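Setting Up and Maintaining the Todeck Cell for Peg Placement

Project report, Automation Practice II
Prepared by Zoriana Tymoshchuk
Workshop partner: Trastville Automation Lab

1. Background

The Todeck cell is a tabletop work cell used for assembly trials. When I took it over in June it had been sitting idle between student groups, and the handover notes ran to half a page. My job was to get it back into working order, write down the setup so the next group could repeat it, and look after it for the rest of the term. The task used to judge the cell was a peg placement: the arm picks up a tagged block with a peg on its underside and brings the peg down onto one of the corner features of a square tray.

I did not design the cell and I did not write the planning software. This report covers mounting, calibration, the gripper, routine care, and the faults I dealt with.

2. Condition at handover

The arm powered up without errors, but the first pick missed its block by enough that one finger came down on the top face. The tray had been moved and put back by eye. The camera bracket knobs could be turned with two fingers. One of the printed markers on the calibration board had a lifted corner, so the board was reprinted and glued down again before anything else was measured.

The tray, the blocks and the edge rail are all white printed parts. Two of the blocks had tags stuck on slightly crooked by a previous group. I peeled these off, cleaned the faces with isopropyl and put new ones on with a cardboard jig.

3. Mounting and cabling

I started with the things that everything else depends on. The base bolts were checked with a torque wrench and marked with paint pen, so that a bolt that has moved can be spotted by looking at it. The camera pole was reseated and its clamp tightened. After that the bracket knobs were done up with the camera already aimed, because tightening them shifts the view slightly.

Cables took longer than I had allowed for. On the first day the camera cable was short of slack and tugged on the bracket whenever somebody moved the monitor. I gave it a longer loop from overhead and tied it off at the top only. The power cable goes behind the pole, well away from where the arm swings.

4. Calibration

The calibration board carries four square markers in a two-by-two grid and lies flat on the table. The procedure I settled on is:

Warm the arm up for 20 minutes at reduced speed.
Wipe the board and check that it is flat.
Jog the arm through the stored poses and record the board at each one.
Run the solver and write the residual in the logbook.
Touch off on the tray with the pointer tool and compare the result with the solved position.

If the touch-off disagrees with the solved position, the tray gets checked before the camera does. In my time with the cell the tray was the cause more often. The rail helps keep things square, but it is made in segments, and a segment that is not pushed fully home will throw the tray out.

Lighting made a difference as well. With the blinds open in the afternoon, glare on the tray floor upset the detection of its edges. We now run with the blinds down and the overhead lights on.

5. Gripper

The fingers are soft enough to wear. The supplier, Hirkuvano, sent a spare pair, and I swapped them when the gripping faces had polished smooth. Changing them is a ten-minute job, but the tool offset has to be measured again afterwards. I skipped that once and lost a morning to it.

Grip force was the other setting that mattered. Too low and the block rotated when the peg touched down. Too high and the fingers bowed, which tilted the block before it left the table. I raised the force in small steps until the slipping stopped, then left it alone.

6. Running and servicing

The cell logged 1071 placement cycles under my care. I inspected the fingers every 600 cycles and wrote the full service into the plan at 1000: fingers off, mounting face cleaned, bolts checked, cables inspected, calibration repeated from the start. The full service took most of an afternoon, including the paperwork.

Three faults came up. The first was the tool offset mistake already described. The second was a dropped camera connection, traced to a plug that had not been latched. The third was a run of missed picks after the table had been wiped down – a block tag had been smeared and was no longer being read. A spare set of tags is now kept in the drawer under the controller.

7. What is left to do

The tray still relies on the rail and a careful hand. The Naqvi workshop has quoted for a pair of locating pins, and I have left the drawing in the project folder. The logbook should also get a column for finger changes, as these are currently written in the margin. Spare tags are down to one sheet.

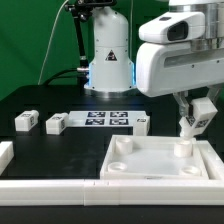
Figure 1. Tagged block in the gripper, with its peg just above the back-right cylinder of the tray.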